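4.2 Setting up the fruit tray

The Vomton guide to home produce storage tells you to buy a divided tray with moulded cups. We tried one and went back to cardboard. A shallow open box on the dining table does the same work, whatever the brochure claims.
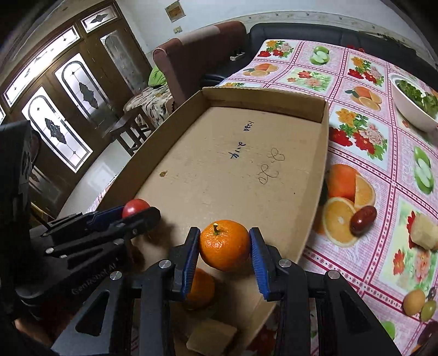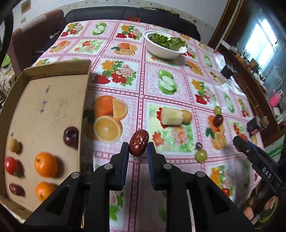

Mandarin held over the tray in the first picture; plum, oranges and smaller items in the box in the second.

Filling the tray

1. Lay a wipeable tablecloth first. A printed one will do, though small fruit is easily missed on a busy pattern. Run your hand over the cloth before you decide you've finished.

2. Choose a box with low walls. Trumham sells a liner for this size at a price we can't defend. Leave it unlined unless the cardboard is damp.

3. Put the larger fruit in first: oranges, mandarins, plums. Lower each piece to the floor of the box. Dropping it, even from a low height, is asking for a bruise.

4. Place cherry tomatoes and dates along one wall, where they are less likely to roll under something heavier.

5. Keep peeled fruit out of the tray. A chunk of banana will brown and go sticky, and lemon juice only delays it, in our experience.

NOTE: Marker writing on the floor of the box is harmless to the set-up. Labels are optional. Agnese Bite, who revised this section in June, labels everything and still can't find the dates.

CAUTION: Grapes and cherry tomatoes are choking hazards for small children. Don't leave the tray within their reach.

Checking the tray

6. Look it over every 2 days. The Dimota chart says weekly, which seems hopeful for a ripe plum in a warm room.

7. Take out anything soft, split or leaking, and wipe the spot under it. If the stain has soaked through, replace the box.

For storage in the fridge, go to 4.3.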